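Casca dos citrinos

A casca dos citrinos é o invólucro exterior do fruto das plantas do género Citrus, como a laranjeira, o limoeiro e a cidreira. Divide-se em duas camadas: o flavedo, externo e corado, e o albedo, interno, branco e esponjoso. No seu conjunto recebe em botânica o nome de pericarpo, e o fruto é um tipo particular de baga chamado hesperídio.

O flavedo contém numerosas glândulas de óleo essencial, cujo principal componente é, na maioria das espécies, o limoneno. A cor resulta sobretudo dos carotenoides, que se tornam visíveis à medida que a clorofila se degrada. Nas regiões tropicais, onde as noites são quentes, muitas laranjas amadurecem com a casca ainda verde.

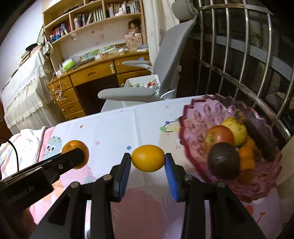 Laranjas sobre uma mesa.

A espessura varia muito. Nas tangerinas a casca é fina e solta-se com facilidade; na cidra, o albedo pode ocupar a maior parte do fruto. A textura depende da variedade, do porta-enxerto e da adubação - o excesso de azoto, por exemplo, tende a produzir cascas grossas e rugosas.

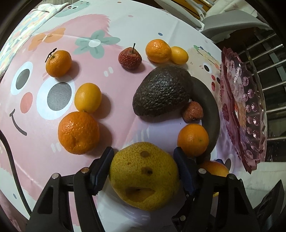
O albedo é rico em pectina, extraída industrialmente para uso como gelificante em compotas e doces. O óleo do flavedo obtém-se por prensagem a frio e emprega-se em perfumaria, confeitaria e produtos de limpeza. Na cozinha, a parte corada usa-se ralada ou em tiras; a branca, mais amarga, costuma ser retirada ou fervida em várias águas antes de ser cristalizada.

Depois da colheita, as feridas na casca são a principal via de entrada dos bolores verde e azul, causados por fungos do género Penicillium.

Artigos relacionados
Albedo (botânica)
Bergamota
Hesperídio
Limoneno
Pectina

Contacto | © 2012 Enciclopédia Plisska | Voltar ao topo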